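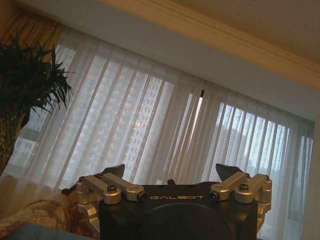 Skunach Rooms: notes on the living room subset

README, last changed in May

What this is

Skunach Rooms is a set of short recordings of ordinary rooms and the things people do in them: drawing curtains, clearing a side table, folding a throw. This file covers the living room subset only. Kitchens are in Dirnen, which has its own README and its own problems.

Contents

clips/ 3000 clips
labels/ one text file per clip
splits/ 1000 clips held out for testing, the rest for training
rooms.txt 32 room codes, with window type and curtain type for each

Labels

Each clip has one activity label and one room code. There are 6 activity labels: curtain, cushion, table, floor, shelf, other. We would not lean hard on "other". It was meant for leftovers and it became the place where tired labelers put anything with two activities in it.

"Tidy" was dropped as a label. Two people looking at the same sofa could not agree on whether it had been tidied, and we doubt that more people would have helped.

Windows and curtains

Tall windows are common in this subset, and pale curtains more common still. If your model does well at finding curtains, check first that it hasn't simply learned to find the brightest part of the room. Ours had. The score dropped badly on evening clips, and we don't report the daytime score on its own anymore.

rooms.txt lists curtain type as sheer, lined or blind. Treat sheer and lined as a guess. The distinction was made by eye, and light coming through a window changes it.

Known problems

Rooms coded V come from Villa, a furnished rental. The furniture there was picked to look good in a listing, and very little gets left lying on it. Don't use V rooms to make claims about how people live.

File names say "morning" or "evening". Several of the Thursday clips were named in a batch and the time of day may be wrong.

The held-out clips share room codes with the training clips. For a fair test on new rooms, make your own split by room code.

Earlier versions

The release called Samusano had the same clips with the old labels. Please don't mix the two. Results on Samusano look better, and we don't believe them.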